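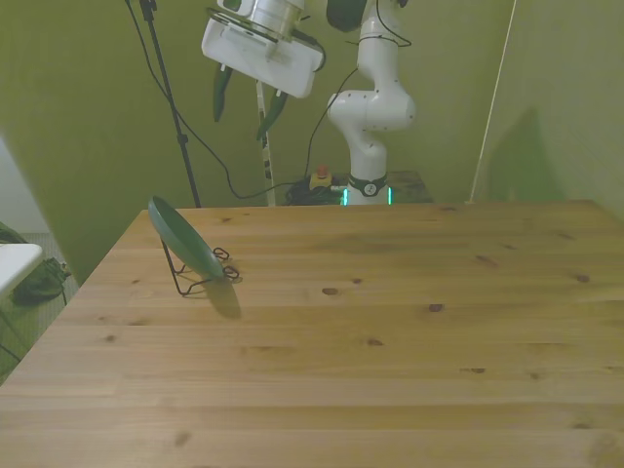
September 25, 2025

My shoulders hurt, and I spent the day teaching a plate. Or teaching an arm about a plate, I suppose, though by four o'clock it felt like the plate was the one paying attention. Gergely wants the plate task finished by the end of next week, so it was the green plate in the wire stand, over and over, on the pine table, with the fingers open above it at the start of every go and me on the controls trying to bring them down over the rim as if I had never done it before. You are supposed to do it "naturally". I would like to see anyone do anything naturally for the ninetieth time before lunch.

I got 96 done in the end. Bogumił did more, but he is quick and doesn't mind if the plate clacks down. I said to him that every clack goes into the pile with everything else and the arm will learn to clack. He said the arm will average it out. People here say that a lot. Average it out with what? If all of us drop it the last half inch, the average is a drop.

The total is now 778 for this task, counting what we did in August with the old handset. I don't think we should count August. The old handset lagged, and you can tell from the recordings: the hand goes past, stops, comes back. I brought it up again at the stand-up and Gergely wrote it down, in the way he writes things down. He did say that 600 was the number in the plan, so we are ahead whichever way we look at it. But take August out and we're not, and I wish he'd just say that.

Spent a good part of the morning on hand guiding instead of the handset, which was Ciarán's idea. You put the arm in its floppy mode, take hold of it and walk it through the motion. It's the part visitors like best, they love it, they all want a turn. I like it less every time. It feels as though you are showing it something, and mostly you are leaning on a heavy thing and trying not to knock the stand over with your elbow. My wrist has opinions about where the plate goes and the arm's joints have others, and what gets recorded is the argument. The handset is duller but at least what it records is what I meant. Ciarán thinks the guided ones will turn out smoother once they're filtered. We'll see. He only had time to do 28 of them so I can't imagine they will settle anything.

One odd thing. When I'm doing the plate I know I am using the shadow. There's a soft patch under it on the wood and I watch that as much as I watch the rim, to tell how far down I am. Does the arm get that? It gets the camera, so in theory yes. But put it in a different room with the lights somewhere else and I'd bet my lunch it will stop a hand's width short and close on nothing. I asked whether we could move the lamps about between batches. Answer: not this week, it would make the batches inconsistent. Well, yes.

And the knots in the table. I've started lining up by them. There's one near the middle that I use without thinking, and I caught myself being annoyed at Bogumił for nudging the table after his turn, as it put my knot in the wrong place. If I'm doing that, then I'd guess the arm is too, and nobody outside this building has our table. Wrote it in the log under remarks. I put "operator may be relying on surface marks" as it sounds less mad than saying I've got a favourite knot.

After lunch we ran what it has learned so far. This was last Friday's training, so none of today's is in it. First go, it came down, had a think, and lifted the plate out of the stand very nicely. I'll admit I felt something. Everaldo clapped. Second go, same. Third go he had turned the stand a bit, not much, the sort of amount you'd turn it if you'd been dusting, and the fingers went exactly where the rim would have been. Then it carried the air across, set the air down and went home looking pleased with itself. Everaldo stopped clapping and wanted to know if that would go down as a partial. It went down as a fail, because I had the pen.

He is sure that more demonstrations with the stand turned will cure it. Perhaps they will. But then it'll be a stand that's moved, then a bigger plate, then a white one, and each time it is me on the handset for a week. At what point do we say that it has learnt to pick up a plate, and at what point have I just picked up every plate there is? I asked that aloud and Gergely said it was a good question, and then it was time for the call.

The call was with the Dronadham people, who want to see dishes put away by the end of the year. Zdzisław did most of the talking. He told them the arm "understands the rim". I looked at my shoes. He isn't lying exactly, he believes it when he's saying it, and he's been good to me about the hours. But I had the third go fresh in my mind and I should have spoken up. I didn't. Must do it on Monday, before it ends up in a slide.

Stopped at about half past five. Parked the arm, pressed the red button out of habit, filled in the sheet. Bogumił wanted to do ten more and I told him they'd be bad ones, tired ones, and that tired ones are worse than none. He did them anyway, I expect.

At home I did the washing up and watched my own hands. I don't line up with anything. I wasn't even looking half the time, I was listening to the radio, and when a plate slipped I'd caught it before I knew it had gone. I have never once shown the arm a slip. We throw those out as spoiled. I had a couple today where the plate tipped and I saved it, and I deleted both since the instructions say clean runs only. That seems the wrong way round to me now.

Ask Ciarán tomorrow if deleted ones can be got back. Also ring the physio, and find out who has taken the good chair.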